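Fleven Dual-Arm Bench Frame Kit

Supplied by Kanham. Part of the Skandel range for home and shared workshops.

The Fleven kit provides the structure on which two small robot arms may be mounted side by side over a common tabletop. It is intended for builders who already own, or are in the process of assembling, a matched pair of arms. Arms, grippers, cameras and control boards are not included.

Each arm is bolted to its own mounting plate, and both plates are fixed to a single aluminum rail along the front edge of the table. Spacing is set by sliding the plates before the bolts are tightened. Builders are advised to confirm that the two grippers can meet near the centre of the work surface before any cabling is secured.
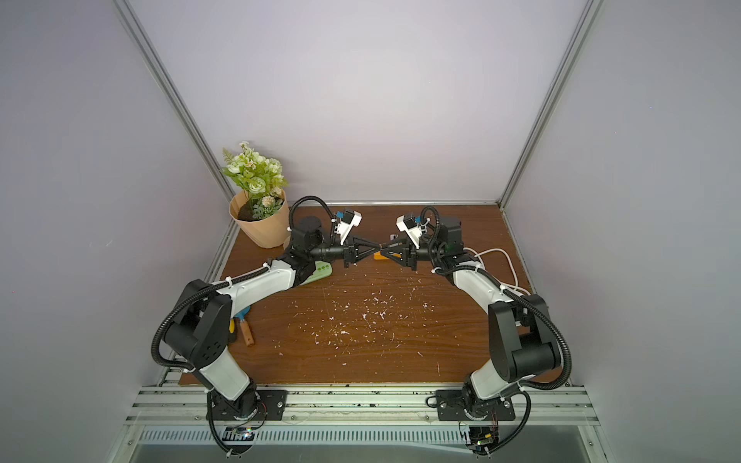

Two arms on a shared front rail, grippers meeting over the table. Flower pot and bench items not included.

Corner posts are supplied in aluminum and accept wall panels of the builder's choice. The tabletop is likewise sourced locally, and a wooden top is suitable — it should be sealed if soil or other fine material will be handled on it. Boards may be hung beneath each base, provided that the wiring is strained to the rail and kept clear of the joints. Conduit should be left with sufficient slack for the full travel of the wrist.

Specifications
Rail length: 600 mm
Mounting plates: 2
Hardware bags: 19 mm and assorted bolts, labelled
Finish: plates black, rail and posts plain
Assembly: hex keys required, not supplied

Shared workshops
Where the frame is to be used by more than one member, Kanham recommends that the power supply for both arms be switched from one accessible point. The Baidoo switch box, sold separately, fits the same rail.

Orders and returns
Orders are dispatched from our warehouse on weekdays. Unassembled kits may be returned in their original packaging. Drilled or modified plates cannot be accepted.

Page last revised March 18, 2021.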